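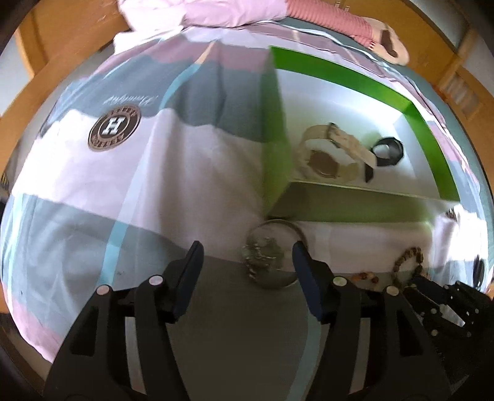
A silver chain bracelet in a glass dish.

Tredmont Court Stories

README, updated 8 Jun 2020

Welcome! Tredmont Court Stories is a set of 2479 short news reports on criminal trials, each one matched with the sentencing summary for the same case. We built it to study how crime writing changes between the courtroom and the headline, and we're really happy to have it out in the open at last.

What you get

reports.csv – one row per news report, with headline, body text and outlet type
summaries.csv – the matching summaries, joined on case_id
labels.csv – hand labels for 1000 headlines (charge, verdict, tone)
holdout.csv – 200 more labeled headlines, please keep these for final testing

The tone label has four values: plain, emotional, graphic and mixed. "Mixed" is the messy one, and it's also where the most interesting reading is (start there if you like arguing about adjectives!).

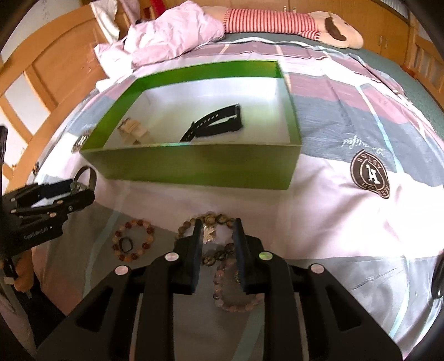
Photo: Nokance

Getting started

Unzip the archive, then run load_cases.py from the top folder. It joins the tables and prints any case_id without a match. Text is UTF-8 all the way through. Older spreadsheet programs may mangle the curly quotes, so open the files as text first.

Names and privacy

Defendants, victims and witnesses are replaced by role tags such as [DEF1] and [VIC1]. Street names are gone too. Please don't try to reverse any of this. Some reports describe violence in detail, so warn your students or annotators before they start.

Known problems

Appeals are patchy. A conviction overturned after March may still be marked as guilty. The Rindlow reports have no outlet type yet.

Credits

Labeling was done with the Björklund tagger, plus a lot of patient rereading. Fixes and new labels are very welcome – send them as a patch against labels.csv.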